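Bench notebook, Tolentino room, two-arm cell
September 2025

Picking up where I left off. The gripper fault is back and this time I caught it happening, so I'm writing it all down before I lose the thread (my last entry on this was two lines and a question mark, sorry).

Short version for anyone skimming: after a stop and resume, the gripper on the near arm sometimes closes again with no current limit. It grips whatever it's holding a lot harder than we told it to, and it doesn't let go when you press open. No injuries, one cracked pen cap, one pinched glove fingertip with my finger thankfully not all the way into it. I'm treating it as a safety matter and the cell stays off for unattended runs until I've closed this out.

What I was doing: the Biraneo pick list, pens and highlighters only, pick up, hold, put down. Limit was set to 30 percent, which is what we've used since we moved to the softer finger pads. Everything ran fine through the first part of the morning. Then I hit the soft stop to move something on the table, hit resume, and heard the servo make that strained little whine. Current on the Tirnska screen went straight to 80 percent and stayed there. I pressed open. Nothing! Pressed it again, still nothing, and then I killed the power at the strip and the fingers went slack.

I've been through the slim stuff first because that's where a bad squeeze costs us the most. The clear plastic end pieces have hardly any wall to them and at the normal limit they're fine, you can pull on the pen and feel it slide a little before it gives. At the fault level I wouldn't put one in there at all.
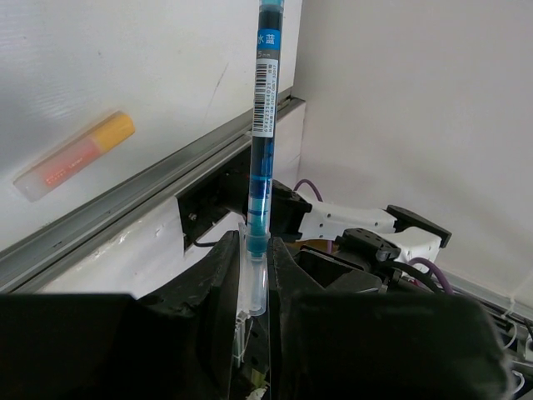 Note added from the other bench: are you sure the limit is getting lost on resume and not on the power dip? The soft stop drops the motor rail for a moment on our cell too, and the Brestotar servos forget anything that wasn't written to permanent memory. Read the limit back from the servo after a stop, don't trust the number on the Tirnska screen, it only shows what it sent last.

OK, so that was a very good note and I should have thought of it myself. I went back and read the register directly. Before the stop, limit is 30 percent. After stop and resume, most of the time it's still 30. Then every so often it comes back as the factory value, and the screen goes on cheerfully showing 30 the whole time. So the screen is no use for this and I've put tape over that field until it reads something real.

Next question was why only every so often. I spent way too long in the logs looking for a timing problem in the resume routine, and there's nothing there that I can find. Then I gave up on being clever and wiggled the cable. With the arm folded in, no trouble at all. With it reached out over the table and the wrist turned, a light tug near the connector and the servo reboots. Quick enough that you don't see the arm sag, but it comes back up with factory settings, and there's your missing limit. The stop and resume just makes it likelier, I think from the jerk when everything starts up together.

So two separate things are wrong and I want to keep them apart:

1. The connector on the near arm's gripper servo is loose, or the crimp is bad. Hardware, fixable today.

2. We write the current limit once at startup and never check it again. Any reboot of that servo, for any reason, leaves us running at full squeeze. Software, and the one that really bothers me, it's been like that since the cell was built.

The open command not working is a third thing, maybe. My guess is that the servo comes back with torque on but in the wrong mode, so it takes the open command as something else and ignores it. I haven't proved that. If you're the one who ends up proving it, please write it in here and not on the whiteboard.

Far arm: checked it the same way, tugging gently at the cables with it live and my hands well clear of the jaws. Couldn't get it to reboot. Limit read back correctly every time. It's the same servo family with the same firmware so item 2 applies to it just as much, it simply hasn't had the bad luck yet.
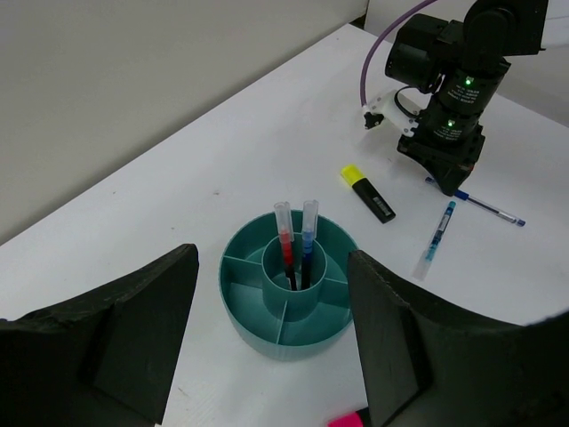 Organizer with the red and blue markers up, far arm behind it, green lights on.

One warning about those lights, which I'd been leaning on more than I should. On these modules green means power and bus are fine. A servo that has just rebooted and lost its limit goes green again right away, same as a healthy one. Don't use them to decide whether it's OK to reach in.

Repairs so far. Pulled the connector on the near arm, found one pin sitting further back than its neighbors, re-crimped it, and added a tie so the cable can't pull on the plug when the wrist turns. Did the tug test again with the arm stretched out. No reboot. I know a tug test is not much of a test, so I also let the wrist turn back and forth with nothing in the jaws for 4000 cycles while I ate lunch and then did some email. Clean log.

Then the software. I added a read of the limit before every close command. If it doesn't match, the arm stops where it is, torque off, and the screen says so in red. I first had it write the limit again and carry on, and then took that out. If a servo reboots in the middle of a job I want to know, I don't want it papered over. The read costs us 20 milliseconds per grip, which I can live with (I know this will come up in the cycle time discussion, and my answer is still yes, I can live with it).
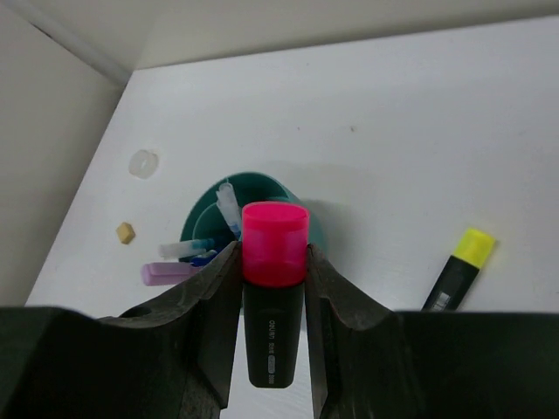 After the code change I went back to full picks, starting with the highlighters since they can take more abuse than the pens. I forced the fault on purpose by unplugging the servo for a second between picks and plugging it back in. The check caught it each time I tried, arm stopped, fingers loose, red message. Then regular runs with no tricks. The pink one is the one I watch most: the jaws go on the black barrel under the cap, and the barrel narrows a bit toward the bottom, so if the squeeze is too high I'd expect it to creep upward between the fingers. At 30 percent I didn't see any creep on it. I'd still like the yellow-green one moved further off before we run the far arm in the same session, it's lying close enough to the right finger that a dropped marker could knock it into the path.

Still open:

The wrong mode after reboot. See above, unproven.

Writing the limit to permanent memory as well. The Brestotar manual says it's allowed but only with torque off, and I want to read that page twice before I do it on both arms.

The soft stop dropping the motor rail. I had no idea it did that. I'd assumed it only paused the program, and I bet I'm not alone. The label on the button should say so, or the wiring should change. I'd vote for wiring, realistically we'll get the label by November.

Spare crimps: we're out of the small size. Put it on the order list.

Until I sign off below, house rule for this cell: strip switched off before hands go between the fingers, every time, even for a second to straighten a pen. The soft stop doesn't count. If you get the red message, leave the arm as it is, write down which move it was on, then switch off. Log goes in the Biraneo folder under gripper limit, next to the old one.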